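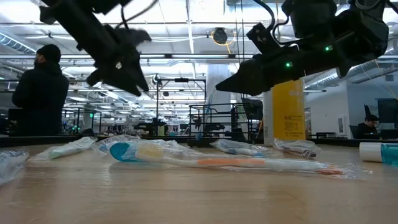 Cestthorpe Community Hall - Hygiene Pack Group

Minutes of the meeting held May 7, 2026, in the back room

Present: seven members of the group, with one guest from the Buthelezi family shelter. Apologies were received from two members.

1. Minutes of the March meeting

The minutes were read and accepted with one correction. Under "Storage," the shelf by the boiler cupboard should read "the shelf by the coat hooks." Nothing is to be kept next to the boiler.

2. Matters arising

The key to the side door has been copied and now hangs in the kitchen. The letter to Flornico about washcloths went out after the last meeting. A reply is under item 5.

The torn blind in the back room has not been fixed. The hall has been told again.

3. Toothbrushes

Most of the meeting was spent on this item. The toothbrushes are coming in from several givers and are not all alike. Members looked at a few of them on the table, all still in their plastic wrappers. The large one with the blue-and-white head and the orange stripe on the handle was passed around. Others were white, with light blue or green.

The guest from the shelter said color matters more than we had thought. Families share one bathroom, and when two people get the same brush they get mixed up. She asked that packs for families have brushes that can be told apart. For single adults it makes no difference.

It was agreed that:

Brushes will be sorted by color before they go into packs, and family packs will be made up first while there is still a choice.

Every brush stays in its own wrapper. Any brush with a split or open wrapper is to be put in the box marked "Not for packs." It should not be taped up and sent out.

Large-headed brushes go in adult packs only. Children's brushes will be kept in a separate tub with a lid.

One member asked whether the wrappers could be removed to save space in the bags. The shelter would prefer that they stay on, and the group agreed. The bags will close if the brush goes in along the side seam and the soap goes in last.

There was some talk about brush covers. A few people liked them for travel. Others felt they would be thrown away. No decision was made.

4. Packing day

The next packing day will deal with the shelter's order of 60 packs. Last time the work slowed down at the toothpaste end because everyone was reaching across one another. The group agreed to use 2 tables set end to end, with items laid out in the order they go into the bag:

Washcloth
Toothbrush
Toothpaste
Comb
Soap
Card

Loose items are not to be piled on top of each other at the packing end. Slippery wrappers slide off the heap and end up on the floor, and anything in a damaged wrapper after that has to be set aside. The suggestion was to put out a small number at a time and refill from the tubs underneath.

Packs will be checked by a second person before the bag is closed. In March, 3 packs went out with no toothpaste. The shelter had spares and made them up, but we should not count on that.

Doors open at nine-thirty. Anyone who can come early to wipe down the tables should do so. Coffee stays in the kitchen.

5. Supplies

Flornico will let us have washcloths at the same price as last year as long as we order before the end of the month. Approved. The order is to be for plain white or gray, whichever is in stock.

Toothpaste is low. What is left will cover the shelter order but not the one after it. A notice will go in the hall newsletter asking for travel-size tubes. The notice should say "sealed and in date," as we were given a carrier bag of half-used tubes after the last one.

Soap is fine. Combs are fine - we have far more than we need, and some can be offered to the Vider Street group if they want them.

6. Storage

The cupboard was cleared out in April. The tubs are now stacked with labels facing out. Members are asked to put lids back on properly and to write any change in stock on the sheet inside the door. The sheet has not been filled in since it was put up.

It was asked whether we could have a second cupboard. The hall has one free in the corridor but it does not lock. Left for now.

7. Any other business

The label printer is out of tape. A new roll has been ordered.

The shelter guest passed on thanks from the staff and said the cards inside the packs are being kept by people, in some cases pinned up. The school that makes the cards will be told. A new batch is needed before the fall.

A member suggested adding a small packet of dental floss. Members were in favor if the cost is low. Prices to be brought to the next meeting.

8. Next meeting

Same room, first week of next month, at seven. The date will be put on the board once the hall confirms the booking.

Actions

Place washcloth order with Flornico - supplies lead
Newsletter notice for toothpaste - secretary
Label a tub for children's brushes - storage lead
Contact Vider Street about combs - secretary
Floss prices - supplies lead
Ask hall about the blind - chair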